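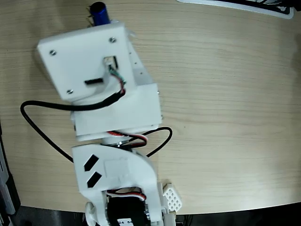
*3D-printed robot arm on a wooden tabletop.*

**1/** The Ellholm Materials Recovery Office reminds residents that the new glass and bulky-item schedule begins in February. Please read the full thread before setting anything at the curb.

**2/** Glass is no longer accepted in the mixed recycling cart. Bottles and jars go to the drop-off points at Stirkska and Drurkitska. Lids go in the metal bin beside each container. 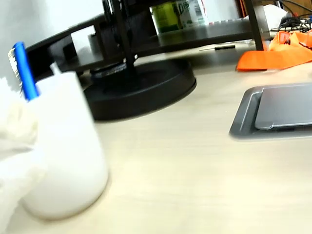
**3/** Window panes, mirrors and oven dishes are not container glass -- they melt at a different temperature and spoil the batch. Bring them to the counter at the Cavalcanti transfer station.

**4/** Each household may book 2 bulky-item pickups per year at no charge. Further pickups are billed at $70. Mattresses must be wrapped in plastic. 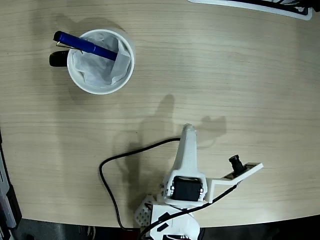

*Round white cup with a paper lining and a blue pen.*

**5/** Last year 816 bookings were turned away at the curb. Most included paint, car batteries or tires, none of which the crew may load.

**6/** Paint and batteries are accepted at Cavalcanti in closed, labeled containers. Tires must be off the rim. 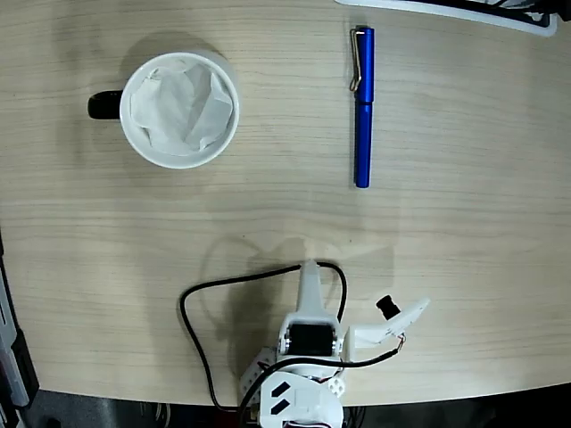

**7/** Apartment buildings with shared carts keep their present pickup times. Managers will receive new cart labels by mail and should place them on the lid, facing the street.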